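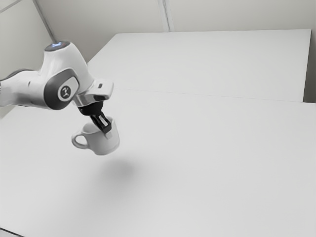 Small white mug, white table.

Thread on switching the house from drip coffee to tea, now that I've done it for all of September. Posting this October 18, 2024, so I can check back on it later.

Why: I was drinking coffee until dinner and sleeping badly. My doctor didn't tell me to quit. I just wanted to see if I could.

First week was headaches. Day 2 was the worst. I took the dog out, went to bed early and didn't try to do anything clever.

I started with plain black tea from Mamani, the loose kind. The bag holds 200 grams and lasted me most of the month. Bags are easier, but I like choosing how strong it is.

Water matters more than I expected. Ours is hard and leaves a film on top of the tea. A filter pitcher fixed most of that. I got the Bristley one – the lid is annoying, the filter is fine.

Steeping: four minutes for black, two for green. I use the timer on the stove. If I wander off, it goes bitter and I drink it anyway.

The kettle is a Herkau. It's slow and loud. It also has a switch that feels like it should last, so I'm keeping it.
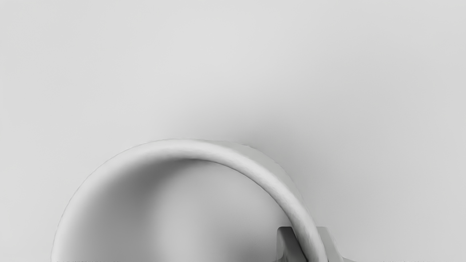 Pale gray and a big curve.

Someone asked about cost. I was buying two bags of beans a month plus a coffee out most mornings on the way to work. Tea at home is a lot less. I still buy a coffee out now and then – it's a treat now, and I notice it more.

Someone else asked about milk. Yes for black, no for green. Milk goes in last. I know people argue about this and I don't want to.

Green tea took me a while. I was using boiling water, which made it taste like lawn. Let the kettle sit with the lid open for a few minutes first.

Sleep is better. I fall asleep faster and wake up once instead of three times. I also stopped looking at my phone in bed, so I can't give tea all the credit.

Next is trying a smoky one. If you have a brand you like, put it in the replies. No fruit blends please, I've had enough hibiscus.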